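2.8 Demonstration by hand-held gripper

The demonstrator carries the gripper and does the task directly – no arm is present. Finger opening follows the trigger. A policy for one garment class needs around 500 demonstrations, of which 200 should be recorded outside the laboratory.

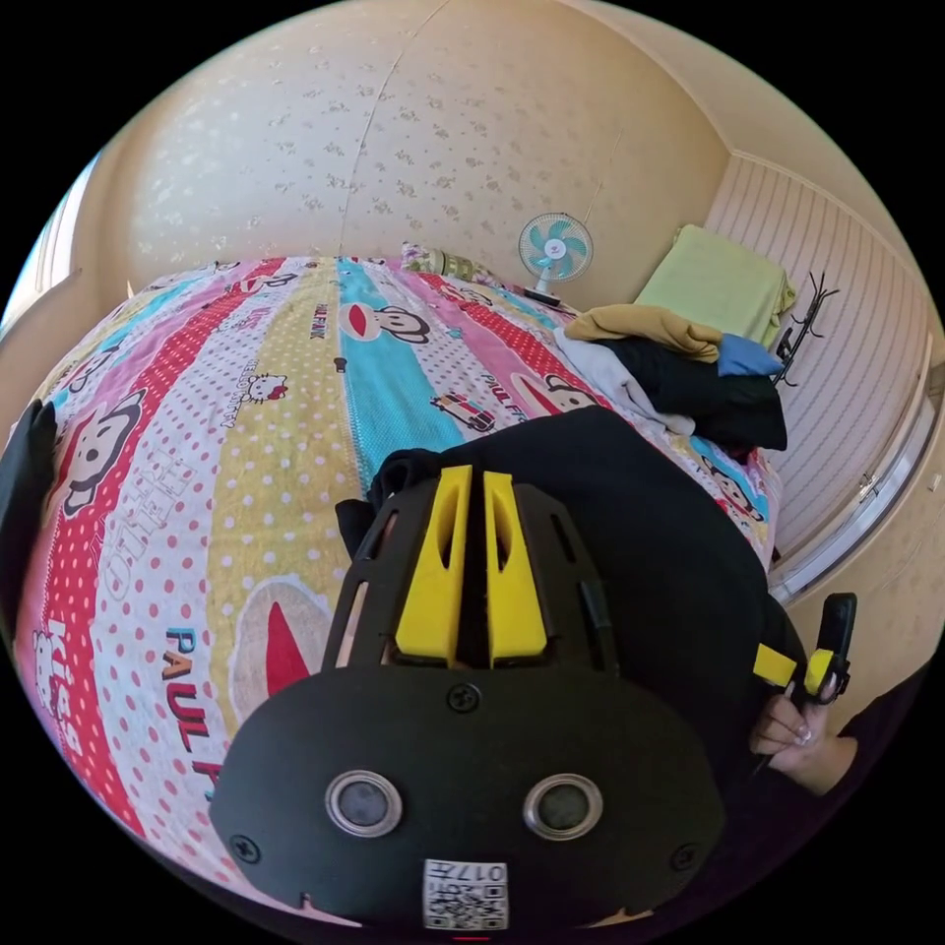
Fig. 2. Hand-held gripper at a bed with a dark garment and a pile of clothes.

Remote control keeps the arm's joint limits in the data. Hand-held recording does not, so each path must be checked for reach before training.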